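# Flistport wooden test tube rack

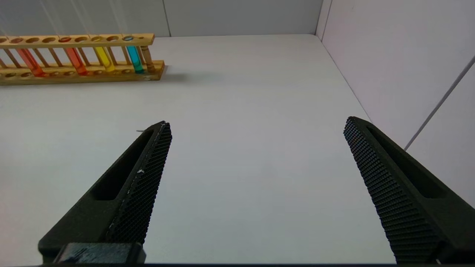
*Flistport wooden rack holding five test tubes, on a white bench top.*

A plain bench rack for standard test tubes, made for schools, home laboratories, dye work, soil testing and anyone who would sooner have wood on the bench than wire or plastic. Sold empty or with a set of tubes. Made for us by Mikkelsen and stocked at our Gradton warehouse.

## What it is

The Flistport is a free-standing rack in solid beech. It has a drilled top rail to hold the tubes upright and a base rail with shallow dimples underneath, so that the round end of each tube sits in its own place and doesn't slide about when you lift the rack. The end pieces are glued and pegged. There are no screws or nails in it, and nothing to rust if it gets splashed.

The wood is sanded and given a thin coat of clear oil before it leaves the workshop. It isn't varnished. We used to varnish them, but varnish chips around the holes after a year or so of tubes going in and out, and once it has chipped it looks worse than bare wood. Oil can be put back on with a rag in a couple of minutes.

Colour varies from one rack to the next. Beech can be anything from quite pale to a pinkish brown, and some pieces have small dark flecks in the grain. We don't sort for colour and can't take requests for a light or dark one.

## Which tubes fit

The holes are cut for the ordinary size of tube sold for school and general use. They are drilled slightly generous, so a tube with a paper label wrapped round it will still go in, though it will be a snug fit if the label is doubled over. Rimmed and rimless tubes both work. A rimmed tube hangs a little from the rail if it is short; a full-length one stands on the base.

Boiling tubes are too wide. If you use those, look at the Rurka rack, which is the same pattern with larger holes and a deeper base. Small ignition tubes and sample vials will drop straight through the top rail or lean badly, and we don't recommend the Flistport for them.

Centrifuge tubes with a conical end will stand in it, but they can be turned by hand quite easily because the dimples are rounded. This matters if you need the labels all facing one way.

## Ways to buy it

- **Rack only.** Comes in a cardboard sleeve.
- **Rack and tubes.** The rack with a set of plain glass tubes, packed separately in a divided box.
- **School box.** 10 racks without tubes, packed flat on their sides with card between them.

Tubes can also be bought by themselves, with or without rims. Corks and rubber bungs are on their own page. Please check the size of the tube mouth before ordering bungs, as we get more returns on those than on anything else in the range.

## Using it

Stand the rack on a level surface with the long side facing you. On a pale bench top, or with a sheet of white paper behind, it is easier to see a faint colour change or a bit of sediment at the bottom of a tube. The front is open between the top rail and the base, so you can see most of the length of the glass without lifting anything out.

If you are only using a few tubes, spread them out along the rail. The rack is heavy enough to stand up with all the tubes at one end, but it is easier to knock over that way, especially if the tubes are full.

Hot tubes should be left to cool before they go in. Beech will stand a warm tube without any trouble, but glass straight out of a flame will leave a brown ring round the hole and may scorch the base. The ring is only a mark and does no harm to the rack. A charred hole is another matter, as it goes soft and gets wider over time.

The top rail can be written on in pencil. Several of the schools we supply number the holes this way, and it rubs off with fine sandpaper when you want to start again. Marker pen soaks in and stays.

Carry the rack with both hands, one at each end, holding it by the end pieces. It can be lifted by the top rail but it will swing.

## Cleaning and care

Wipe up spills as they happen, with a damp cloth and then a dry one. A little washing-up liquid is fine for sticky residue. Don't soak the rack, don't leave it standing in a wet sink and don't put it in a dishwasher. The joints will take the odd splash for years, but a night under water can swell the base enough to open them.

Strong acids and alkalis will mark the wood. So will iodine, silver nitrate, potassium permanganate and most dyes. These stains go deep and we know of no good way to get them out. If you do a lot of this sort of work, keep one rack for it and another for everything else.

Wet tubes can be left to stand in the rack the right way up, but it isn't a drying rack and has no pegs for turning them over. Shake the water off first – otherwise it collects in the dimples and the base goes grey.

Once or twice a year, or when the wood starts to look dry, rub in a small amount of plain mineral oil and leave it overnight before use. Cooking oil goes sticky and should be avoided.

## Changes to this model

Racks made from October onwards have a slightly thicker base rail than the older ones. The reason was a small number of bases that bowed in store cupboards next to heating pipes. Hole size and spacing are the same as before, and old and new racks can be used side by side. The older ones will stand a touch lower if you line them up.

The rounded edge on the top rail is also a little softer than it was.

## Guarantee and repairs

The rack is guaranteed for 5 years against joints coming apart in normal use. Stains, scorch marks and water damage aren't covered. If a joint goes inside that time, send us a photograph and we will either replace the rack or post you a new end piece and peg, whichever you prefer. Fitting one takes around 2 hours, nearly all of it waiting for the glue to set.

Glass tubes are not guaranteed, but if any arrive broken let us know within a week of delivery and we will send more. There is no need to post the broken ones back, and we would ask you not to.

## Delivery

Single racks go by ordinary post. Anything with glass in it goes by courier and has to be signed for. School boxes are sent on a pallet if you order more than a few together, so please tell us if there are steps at the delivery door or if somebody needs to be told to open a gate.

Orders can be collected from Gradton by arrangement. Ring first, as the trade counter is closed over lunch and the glass is kept in a different building from the racks.

## Related items

- Rurka wooden rack, for boiling tubes
- Glass tubes, rimmed and rimless
- Corks and rubber bungs
- Tube brushes, bristle with a cotton tip
- Wooden tube holder with spring, sold singly or by the box

Page last checked April 12, 2018.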